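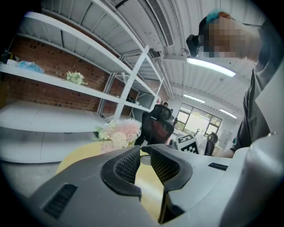
Ysaline thought the list was too long again, twenty-odd places and half of them in the same two streets, and asked who was going to eat at all of them before the guide goes out. Percy agreed. Kjell said last year's was longer and it got done, just late.

Skulham food guide – autumn issue, minutes
Sep 11, 2023
Present: Kjell Backlund (chair), Ysaline Moulin, Percy Huaranga, Gaspard Leclerc, Nadège Pruvost (notes, sorry for the state of them)
Apologies: none recieved

1. Last minutes
Taken as read. Percy pointed out that the fish soup at Fleury was down as his pick and it was Gaspard's. Corrected.

2. The list
See above. Long discussion. Agreed to cap it at 25 entries, soup and noodle places counted together. Anything that was in the April issue and hasn't changed its menu goes in the short listings at the back, one line each, no rewrite.
Gaspard wants the two streets by the market kept whole as people walk down them and pick. Ysaline – fine, but then the station end gets nothing. Settled on a separate box for the station end, Percy to write it.
Dropped: the pancake place (closed Mondays to Thursdays now and nobody could say for certain about Fridays), the second branch of Fleury.
Kept after a vote, 3 to 2: the pie shop.

3. Dumplings page
Main feature. Kjell has eaten at nine so far, four to go. Wants fried and steamed judged apart. Ysaline doesn't see how, most plates come mixed. Kjell will order two plates then. Budget question, see 5.
Grarkimel still top for the pork and cabbage, thin skins, proper black vinegar on the table without asking. Portion is 12 for the price of what used to be ten. Percy finds the filling too salty and wants that noted. Noted.
Gaspard asked that we stop writing "hidden gem". Agreed by all. Also "to die for".

4. Grarkimel – late opening
They have asked if we'd print the new hours, kitchen till 11 at weekends. Yes if they confirm in writing. Last time we printed hours off a chalkboard and got letters. Nadège to ring.

5. Money
Meals fund stands at 1,607 after printing. Kjell's second plates approved, within reason. Ysaline put in for 323 for the tasting lunches, receipts all there bar one, the crab place doesn't do them unless you ask and she forgot. Passed anyway.
Gaspard's taxi not passed. He says it was raining. Carried over to next time.

6. Climix
Percy reported back on Climix, the table booking thing. Two places on the list use it, the rest phone or just turn up. Question was whether we print a booking note for every entry. Kjell against, takes up a line each and goes out of date. Ysaline for, she got turned away from the grill with her mother. Compromise – a small B next to the ones where you really do need to book. Percy to check each one, by phone and not off the website.

7. Scores
Same row as in spring. Gaspard wants marks out of ten back. Ysaline – no marks, say what's good and what to order. Kjell happy with either so long as it's the same on every page. Vote: no marks, 4 to 1. Gaspard asked for his vote to be recorded so it is.
Each entry to have: one dish to order, one to skip, price of a main, whether there's anything decent without meat. 60 words top, 80 for the feature. Please count them, last time I cut eleven of you down the night before and it read like telegrams.

8. Letters
Three. One says we were unfair to the curry house, the rice was only cold that once. Percy will go back on a different night and take Gaspard. One asks for more puddings. Ysaline keen, will do half a page, the custard tart at Fleury, the plum thing at the bakery, maybe the ice cream if its still open. One was about parking.

9. AOB
Kjell – somebody still has the shared copy of the price sheet, can it come back.
Ysaline away for the proofs, Gaspard to read her pages and not change anything without asking.
Name for the pie shop is spelled three ways in the draft. Nadège to look at the sign.

Actions
Percy – station box, booking checks, curry house
Kjell – last four dumpling places, intro
Ysaline – puddings, crab receipt
Gaspard – market streets, proofs
Nadège – Grarkimel hours, pie shop spelling, typing this up

Next meeting same place, date to follow.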